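Trallden Pantry Meter – Set-up Guide, Section 4
Connecting your kitchen circuits and plug-in appliances

Read Section 3 first if you haven't paired the hub yet. None of this works without the hub. Green light on the front, steady, then come back here.

4.1 Before you start

Have these on hand:
Hub, paired and on
Plug modules (one per appliance, packs of two or four)
The sticker sheet from the box lid
Your phone with the Oltside app, version 50 or newer
A pen

CAUTION: Plug modules are for indoor use, dry hands, dry outlet. Do not stack one module on another. Do not use with an extension cord. Do not open the case – nothing in there you can fix.

CAUTION: Max load is 2585 watts per module. Look at the rating plate under or behind the appliance before you plug anything in. Electric ranges, wall ovens and dryers are over the limit and go on the panel clamp instead (Section 6).

4.2 Adding a plug module

1. Switch the appliance off and unplug it.
2. Plug the module into the wall. Light blinks amber.
3. In the app, tap Add, then Plug Module. Wait for the chime.
4. Type in the four characters from the module label. Capital letters only, and the zero has a slash thru it.
5. Light goes green. Plug the appliance into the module.
6. Pick a name and a category. Short names fit the display better – "Toaster" and not "Toaster by the window kitchen."
7. Stick the matching sticker on the cord, plug end.

Note: if the light stays amber past two minutes, hold the side button till it goes off and start over at step 2. Doing it twice is normal on older wiring.

4.3 Learning run

Each appliance needs one learning run so the meter knows what "on" looks like. Small heating appliances are quickest, so do one of those first to get the hang of it.

1. In the app, open the appliance and tap Learn.
2. Switch the appliance on at its usual setting.
3. Let it finish by itself. Don't pop it up early, don't change the setting halfway.
4. Tap Done when the curve on screen drops flat.
5. Repeat once more at a different setting if it has one.
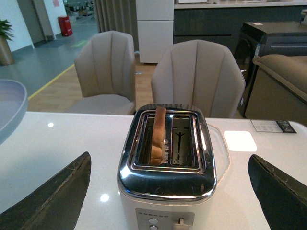 Fridges and freezers take longer. Leave the Learn screen running overnight, phone can be locked. The compressor has to cycle at least three times or the reading comes out low. Don't load a week of groceries into it during the run either.

Kettles: fill to the usual line. Coffee makers with a warming plate: leave the plate on till it shuts off, otherwise the meter files the warming part under Unknown.

Microwaves – run on full power only, with a cup of water inside. Never run it empty. Defrost mode pulses and confuses the meter, it will sort that out later by itself.

Note: anything that draws under four watts won't learn. Clocks, night lights, most phone chargers. Put them in the Always On group (4.6).

4.4 Checking the reading

1. Open Today.
2. Tap the appliance.
3. Compare the peak number with the rating plate. Should be close. A bit under is fine.
4. Way over, or zero? Delete the appliance and redo 4.2 from step 3.

The Today page updates every two minutes. The hub display is faster. The hub stores 128 days of readings by itself, after that the oldest drop off unless you turned on backup in Section 3.

4.5 Setting your rate

1. Get your last electric bill.
2. App, Settings, Rate.
3. Enter the price per kilowatt-hour. Leave out the fixed monthly charge, that goes in the box undernaeth.
4. Time-of-use plan? Tap Add Period and enter start and end for each one. Periods can't overlap. Midnight is 12:00 AM.
5. Save.

Rates don't update on their own. Many plans change in December so check it then.

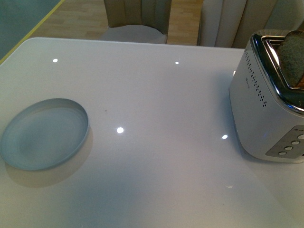 TROUBLESHOOTING – MODULES AND READINGS

Module drops off at night
Router is probably changing channels. Lock it to one channel in the router settings. Hub and router should be at least three feet apart.

Error 286
Module is too warm. Unplug the appliance, then the module, wait half an hour. Comes back a second time, stop using that module and send it in.

Two appliances show the same curve
Stickers got swapped. Unplug one, see which one goes flat in the app, rename.

Cost shows 0.00
No rate entered, see 4.5. Or the comma/period setting is wrong for your region.

App says "Stadetti firmware found"
Old module from the first series. Still works, needs the update. Tap Update and leave it plugged in till the light is green again. Don't use the appliance meanwhile.

4.6 Always On group

1. App, Groups, Always On.
2. Tap Estimate. Best done when everyone's out or asleep.
3. Accept the number or type your own.

Redo this when you add something that stays plugged in.

Next: Section 5, Alerts and limits.

Guide text: Nedeljković. Last revised August 15, 2025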